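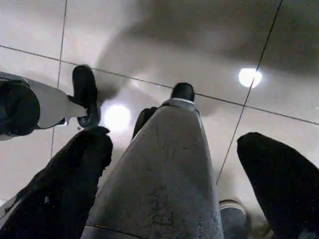
Handling rules for two-arm sessions, Sarnus recordings

Please read these rules before you work at the table or add files to this set. They are the same at Grastitz and at Testmont.

1. Starting

Both arms stay in the rest position until the operator says "ready" aloud. The second person keeps one hand at the stop button and does no other task.

2. Speed and breaks

Hand speed of the arms is limited to 15 percent in the first run of every new object. After 60 minutes the operators change places.

3. Long parts

When two grippers hold one part, the operator opens only one of them at a time. Nothing is pulled against a closed gripper. Cables from the wrist must have free length for the full reach of the arm, and we check this again after every change of bracket.
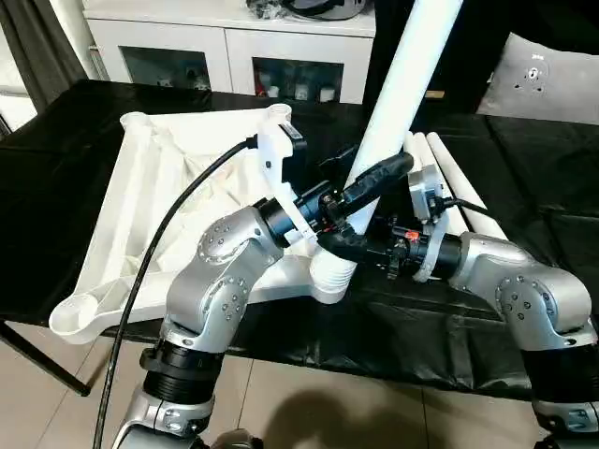 Both grippers at the black connector on the white pipe.

4. What we keep

Failed runs are kept and marked "fail". A run with a stop inside is cut in 2 files, and both files get the same run number. Please do not rename files by hand, the Sheikh script will not find them after.

5. Known problems

Rule 3 was added in October, so the first 17 runs do not follow it.

Contact: Osaze Igwe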